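Bone broth and my knees

We use cookies to keep this site running. By staying here you agree to our cookie policy. OK

I gave up on glucosamine tablets in February. They cost too much and my knees felt the same. Sum-yee Choi, who I walk with, suggested I try making broth, as her mother did every winter.

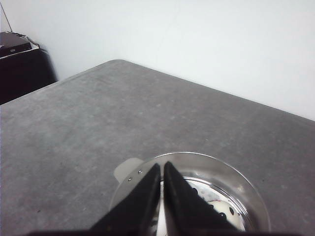

Urngate, November 2023

I've been drinking a cup most mornings for nine months now. I won't claim it has cured anything. My knees still complain on stairs, but I sleep better and I no longer snack before lunch.

My method is plain. I use chicken frames from the butcher, a splash of vinegar, an onion and some ginger. I cover it all with cold water, bring it up slowly and leave it on low for the afternoon. Salt goes in at the end. It keeps two days in my fridge and the rest gets frozen. 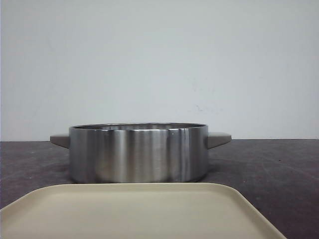
A wide, shallow steel pot suits a small batch.

Chia-hao Chung wrote to ask about collagen powder. I tried the Clirport one, unflavoured, for a month and noticed no difference. It also left a film on my tea. If you like the taste of broth, have broth.

Check with your doctor first if you've been told to watch your salt or have kidney trouble. Mine was happy enough, but she did tell me to keep up the walking. I'm doing 4000 steps on a bad day and more when the weather's good.

Next time I'll try it with fish bones, if the neighbours can stand the smell.

2 comments | 9 shares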